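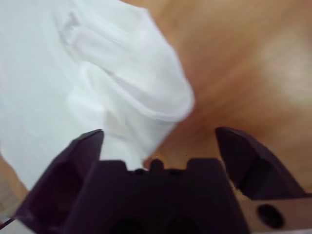
The Linen Question

Every June I promise myself that the white cloths will be folded before the holidays, and every winter I meet them again in the same condition I left them, which is to say in a heap. This is the annual heap item. Those of you who have been on the mailing list since the Pralstead days may skip to the supper dates.

For newcomers: the supper club owns 34 white tablecloths. We bought them in a single reckless afternoon from a banquet hall that was closing, at a price that seemed low until we had to store them. They live in the hallway closet on Asar Street, behind the folding chairs, and they come out for the long winter supper and for any wedding whose budget has run into trouble. In between, they crease.

I have tried to have opinions about creases. Clem Pryor already has all of them. Clem's position is that a tablecloth should be rolled, never folded, because a fold makes a line and a line will show up in the middle of the table pointing straight at the gravy. Saoirse Hegarty's position is that a rolled tablecloth is a log, and that she has carried enough logs. She folds in thirds, then in thirds again, and stacks them with the closed edge facing out, like books by an author she doesn't care for. They have each demonstrated their method to me on the dining table several times. I now do a bit of both, badly, and end up with a sort of pastry.

If you are going to do this at home, and some of you have taken cloths home, please have a go at the following.

Clear the table first. I know. Clear it anyway, and wipe it, and let it dry. White cotton will find the one ring of coffee on a wooden table and bring it along to supper.

Lay the cloth out flat with the hem side down. If it won't lie flat, pick up two corners and snap it once, hard, away from any candles. Smooth from the middle outward with your forearm. Hands are too small for this job and they get bored.

Fold it lengthwise so the long hems meet. They will not meet. Banquet cloths have been through commercial laundries for years and most of ours have drifted out of square, a few of them by quite a lot. Match the corners at one end and let the other end do what it likes. Hipólito Ojeda spent most of an evening last winter trying to true one up, and at the end of it he had a perfectly square fold and a lump the size of a loaf in the center.

Then choose your religion. If you are a roller, begin at the matched end and keep the first turn tight, or the whole thing goes soft in the middle and flops over when you pick it up. The cardboard tubes from the print shop are the right length, and Florian Ammann has a supply in his garage. If you are a folder, go in thirds, and put tissue inside the last fold. Please do not use newspaper. We had a cloth come back one year with a very clear account of a zoning dispute on it.

Do not put away anything damp. Do not put away anything with a stain you intend to deal with later. I have been intending to deal with one since before we moved, and it has a name now.

As for washing, we've gone back to doing them ourselves. The laundry service quoted us 300 dollars for the lot, pressed and hung, and there was a short silence on the phone while I pretended to look at a calendar. The machines at Ostrowski's on the corner will take four cloths at a time, warm, no softener. Softener makes them slide. Anyone who sat at the far table two winters ago and watched the bread leave will remember.

Conall Scanlon has once again raised the matter of replacing the whole collection with Kultex, a polyester blend that he says comes out of the dryer ready to use. He brought a sample. It did come out of the dryer ready to use. It also had a faint shine, and it crackled when Saoirse sat down next to it. The vote was to keep the cotton, with one against and one abstaining on the grounds that she was holding an iron at the time. Conall has asked me to record that he will bring the sample again next year.

Now the practical part. The winter supper is set for 2024-12-07, and we have 82 coming, with the usual few who will turn up claiming to have answered the email. That means every table dressed and a handful of cloths held back for spills. If you have one at home, please get it to the closet at least two days ahead, clean and either rolled or folded – I will accept both and pass no remarks. Ironing is on the afternoon of the supper itself, at the hall, from two o'clock. There are three boards, one of which stands up by itself. Bring your own iron if you trust it, and a spray bottle if you have one.

Anyone with a cloth they would prefer not to return in its present state can leave it with me. I'll put it on the heap.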